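Notes for the `ragab` grape table — read before you load anything, esp. the date column.

## Whats in it

- 3653 rows, one per day, ten seasons of market prices for table grapes
- prices per pound, US cents, no tax
- 64 varieties, most only show up in August
- blank = stall closed. Zero = typo on the old sheets, treat as blank

## Files

- `prices.csv` — main table
- `varieties.csv` — name, color, seeded or not
- `stanex_map.csv` — old Stanex codes to ours. 244 lines, some codes map to two varieties, sorry, pick the first

## Loading

 gumix load prices.csv --dates=mdy

Leave off `--dates` and it guesses. It guesses wrong for the first twelve days of every month. Older Gumix builds dont have the flag, upgrade.

## Known problems

- "Tusonar" is a market AND a variety name. Column `place` vs column `variety`, dont join on the bare word
- red and black got mixed up by whoever typed the early sheets. Color column is only good from the third season on
- weights before the scale swap run a bit heavy, not corrected 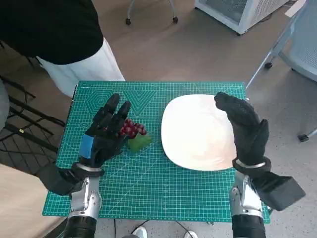 *Dark red grapes on a green cutting mat.*

## Todo

- scan the 1958 price list and add as seperate file
- fix the double codes
- seedless flag is missing for the late varieties

Last edit 7 November 2019 — only the color notes changed, numbers same as before.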